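Re: [lestdale-list] laying out a sorting table

> Does anyone have a table layout that holds up for mixed small stock? Ours at Utarlow gets muddled by July.

Kraft paper over the whole top, then a grid in tape. Pull the long lines first, then the cross lines.
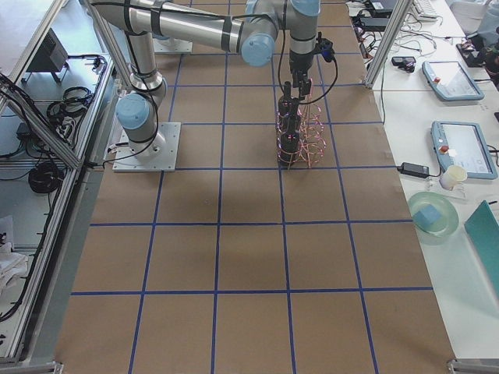
Tape width matters less than contrast. Blue on brown reads well from either end of the table. Open wire pieces - the copper-colored coil tower, for one - need a full rectangle each, as the base should clear the tape.

Replace the paper after 60 sorts.

Comments
"We use six rows at Clulum. Fine so far."
"Does the tape lift the paper?"

Contact the list | © Geum Lists | Back to top
This site uses cookies. OK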